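How to free up space on your console without deleting the game you're halfway through

Your console says it can't install the update. It says this at the exact moment you've sat down. The Plivdale came with 800 GB of storage, which sounded like plenty in March and now holds four sports games you don't like.

Go to Settings, then Storage, then Sort by Size. Ignore the saves, as they're tiny. Look at Captures instead. Mine had 40 clips of me falling off the same bridge in Varndale. Select all, take a moment, delete.

Next, open each big game and choose Manage Parts. Plenty of them let you remove the multiplayer or the extra languages and keep the rest. Birine gave me back 3 GB that way, all of it voices I'd never heard.

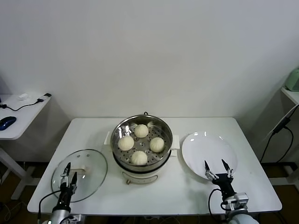 Four buns in the steamer.

Now restart. Hold the power button for 2 seconds and pick Restart from the menu, not Rest Mode. The free space figure doesn't always catch up until you do.

Still short? Plug in an external drive and move the older games across. Format it through the console first, and check there's nothing on it you want, like your tax records. Moving a big one is slow, so start it before dinner. Then try the update again.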